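# Teleoperating an arm in simulation without hating your own hands

Revised 4th August. The older version of this page told you to map the trigger to the wrist roll. Please forget that version.

I assume you have a simulator running, an arm loaded into it, and some way of sending it your hand motion. I use Trivska, the little bridge program Amos Oyelaran wrote so the rest of us could stop maintaining our own bad ones. If you use something else, the menu names will differ and the suffering will be the same.

The goal is a set of demonstrations for a single kitchen task: pick up a cup, move it along the counter, put it down, let go. You have done this with your own arm since before you could spell "cup." Budget an afternoon.

## Before you touch the controller

1. Start the simulator and load your kitchen. Ours is called Wemomholm, for reasons lost to a naming vote.
2. Start Trivska with `trivska serve --scene wemomholm --log ./demos`.
3. Check that the log folder is on a disk with space on it.
4. Check again that it's the folder you think it is. I once sent a full afternoon of demonstrations to a temp directory, which the machine then cleaned up with great efficiency.
5. Put the controller on and hold it the way you plan to hold it for the next hour, elbow down, forearm resting on something.

Step five is the one people skip. If you calibrate standing up like a fencer and then slump into your chair, the arm's idea of neutral will be a good hand's width above yours, and every reach will come in high.

## Calibration

Open the Align panel and press **Set origin** with your wrist relaxed. Move your hand straight forward. The gripper should move straight away from the arm's base. If it goes sideways, your yaw is off; turn the yaw dial until it behaves. Don't try to compensate in your head. You can do it for ten minutes, and then you'll knock over something you liked.

Set translation scale to 0.6 to begin with. At 1.0 you get a flattering sense of power and terrible placements. At 0.3 you'll need to clutch every few inches (clutching is holding the side button to freeze the arm while you move your hand somewhere comfortable, like lifting a mouse off the pad).

Leave rotation scale at 1.0. Scaled rotation makes everybody feel slightly ill.

## Set up your view

You get two viewports. One should look over the counter from the side so you can judge height. The other should sit close to the gripper. Resist the urge to orbit the camera during a take. If the policy you're training gets images from a fixed camera, you should be able to do the task while looking mostly at that same camera, or you are teaching it with information it will never have. Amos calls this "cheating with extra steps," and he's right, but I still peek at the wrist view on the final inch.

Now scatter the props. Trivska's **Shuffle** button moves the target object within a region you draw on the counter. Draw it smaller than you'd like. Anything the arm can only reach with its elbow locked will give you a demonstration of an elbow locking.
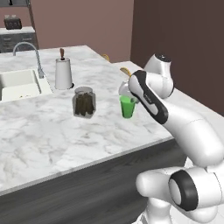 The approach is where most bad demonstrations go wrong, usually by being too clever. Come in along one clean line at a height you can repeat. Stop short of the cup, square up the fingers, then close the remaining distance slowly. That small pause feels like wasted time and reads beautifully in the data: the policy gets plenty of samples of what "almost there" looks like.

Keep clear of the tall stuff. Glass jars, utensil holders, and faucets don't break in simulation, but they do tip or jam or, if your contact settings are poor, leave the building at high speed. Plan the path for the elbow as well as the hand. The hand is the part you're watching, so the elbow is the part that hits things.

## The grasp

Close the gripper in one motion. Feathering the trigger records a stutter, and the policy will learn the stutter with more enthusiasm than it learns anything else.

For a cup that flares toward the top:

- Go for the middle of the body. Grip too near the lip and the slope works against you.
- Keep both fingers at the same height.
- Wait a beat after closing before you lift. Our recordings run at a fixed rate, and 6 frames of doing nothing is enough for the contact to settle.
- Lift straight up a little before you travel.

If the cup squirts out, stop the take and mark it failed. Don't chase it around the counter. I have watched otherwise sensible adults pursue a simulated cup for several minutes out of pride, and then save the result as a success because they did, in the end, catch it.

## The place

Lower until the base touches, then open. Sounds easy. You have no sense of touch, so "until it touches" means watching the force readout at the bottom of the panel. It'll sit near a steady value while you hold the cup and drop when the counter takes the weight. Open at the drop. If you open early, the cup falls a short way and usually lands fine, which is worse than landing badly, since you'll keep doing it.

Back the gripper out the way it came. Then end the take. A demonstration that ends at the instant of release teaches the arm to finish its job and stand there with its fingers around the cup forever, like a guest who can't find a way to leave.

## How many, and which to keep

For the Wurnport task set I recorded 526 takes of this one motion over a couple of weeks in June. I kept fewer than that. After a review pass, 153 went in the bin for reasons ranging from "drifted" to "sneezed." The review is dull, and you should do it anyway, at double speed, with the trajectory plot open next to the video. Bad takes show up on the plot as scribble.

Throw out:

- takes with a pause long enough that you were plainly reading a message
- takes where you regrasped, unless you want regrasping
- takes where the arm brushed a prop on the way past, even if nothing moved
- your first batch of the day, all of it

Keep the ones that are a bit slow or a bit crooked. You want some variety in how the hand arrives. A set of identical perfect takes gives you a policy that is excellent until the cup is an inch to the left.

Amos then ran the keepers through the Schumacher replay script, which perturbs the start pose and plays each one back to see whether it still succeeds. That got us to over 4,000 usable trajectories without anybody's wrist being involved. If you plan to do this, record object-relative poses from the start. The flag is `--relative`. It is off by default. I've complained.

## When things go wrong

**The arm shakes when you hold still.** That's you. Turn smoothing up one notch. More than two notches and you'll notice the lag and start overshooting.

**The arm freezes near the edge of its reach.** You've run into a joint limit. Clutch, back off toward the base, rotate the wrist the other way around, try again. If it happens on every third take, your shuffle region is too big. I did warn you.

**The gripper passes through the counter.** The controller outran the physics step. Slow down, or halve the time step and accept a noisier fan.

**Log files are tiny.** You pressed Preview instead of Record. The buttons are next to each other and the same shade of gray. There is an open ticket.

**Your shoulder hurts.** Stop for the day. Tired takes look fine when you record them and dreadful in the morning, and you'd only be adding to the bin.

Next page covers drawers, which need two grasps and considerably more patience. Get the cup working first.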